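Speaker notes: Refinishing stairs and floors in a house people are still living in
By Sarita Singhal
4 September 2023
14 comments | 31 shares

Slide 1. Introduce myself and Trateno. We do joinery and floor finishing, mostly in older houses. Say early on that this talk covers occupied homes only. Empty houses are easier and most people in the room already know how to do them.

Slide 2. The Brodcombe job. Three floors, two flights of stairs, family of five staying put the whole time. 2428 square feet of boards plus the treads. The quote went out in March. Mention that we priced it as if the house were empty and lost money on the moving around.

Slide 3. Survey first. Check every tread for movement before talking about color or finish. Walk up on the left, down on the right, then up the middle. Mark squeaks with tape. If a tread moves, fix it from below where you can get under the stairs. Where you can't, screw through the top into the riser and plug the hole with the same species. Filler shows up under an oil finish within a year.

Slide 4. Order of work. Top floor, upper flight, middle floor, lower flight, ground floor. On each flight we do every other tread, let it cure, then go back for the rest. The family steps over the wet ones. Put a strip of tape on the treads they can use. Tape on the ones they can't use confuses people.

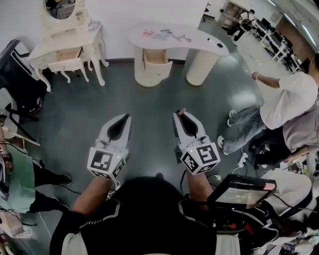
Tymofii Pavliuk asked at the last run of this talk whether alternate treads leave a visible difference in sheen, and said he had always shut the whole flight for a night instead. His way is fine if there is a second staircase or everyone can sleep downstairs. On sheen, we have not had a complaint when both passes come from the same can, stirred well and put on with the same pad.

Slide 5. Dust. Seal doorways on the room side. Zip door on the one you use. Run the extractor before the sander starts and leave it on after. Turn off the heating fan and cover the returns. On the Brodcombe job we forgot the return on the landing and spent a day cleaning bedrooms.

Slide 6. Grits. Start as fine as the floor will let you. Do the edges with the same grit as the field before moving up. Don't skip a grit to save an hour. Show the sample board here and pass it along the rows.

Slide 7. Money. Extra labor for working around the family came to 356 dollars per flight. We now put that on its own line in the estimate. Clients accept it more easily when they can see it, and some decide to go stay with relatives.

Slide 8. Handover. Socks only for the first day. No rugs until the finish has fully cured, and check the can for the time. Felt pads on chair legs. Leave a labeled jar of the finish for touch-ups. Selorm Sulemana does our return visits and takes a tread-by-tread list with him.

Questions. If someone asks about painted risers, do them last and brush them. If someone asks about carpet runners, say see Teresa Lis after the break.

Related
Matching new oak to old
Handrail repairs without taking down the rail
Ankrah workshop: cutting a curtail step
What to put in a joinery estimate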